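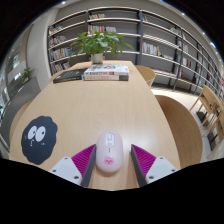

Souris sans fil rose pâle sur une table en bois clair.

Auberge Florton

L'auberge Florton est une petite maison d'hôtes de 7 chambres située à Dernau, dans la vallée de l'Ahr, en Allemagne. Je tiens cette fiche depuis mon premier séjour là-bas, donc pardonnez-moi si je m'emballe un peu (j'y suis retournée quatre fois !).

Histoire
La maison servait de pressoir avant d'être rachetée par Howard Clegg et Dorothy Mapplebeck, un couple d'Anglais tombé amoureux du coin pendant une randonnée. Ils ont gardé les caves voûtées et la grande porte cochère, et ils ont refait tout le reste, escalier compris. Sixten Magnusson a repris la gérance ensuite, et c'est lui qui a ouvert la salle du petit déjeuner aux gens de passage. Pour moi c'est sa meilleure idée, tant pis pour ceux qui regrettent le calme d'avant !

Chambres
Elles portent toutes un nom de cépage, sauf la dernière, sous les toits, qui s'appelle Ultura, et personne n'a su me dire pourquoi. C'est ma préférée : plafond bas, vue sur les vignes, une baignoire ridiculement petite. Comptez 93 euros la nuit pour deux en semaine, 100 euros le week-end, petit déjeuner compris. Les chambres sur cour sont plus fraîches en juillet, mais on y entend les livraisons dès l'aube.

Table
Le soir, on mange ce qu'il y a, et c'est souvent très bon : soupe de pommes de terre, truite, tarte aux quetsches en saison. Kieran Sugden est en cuisine et fait aussi le pain. Pensez à réserver, la salle est minuscule.

Accès
La gare de Dernau est à quelques minutes à pied, et le sentier du vin rouge passe juste au-dessus du village. En voiture, on se gare dans la cour, à condition d'aimer les manœuvres (moi, je laisse le volant à quelqu'un d'autre).

Fiche mise à jour le 1er août 2020 par Jade Tunstall.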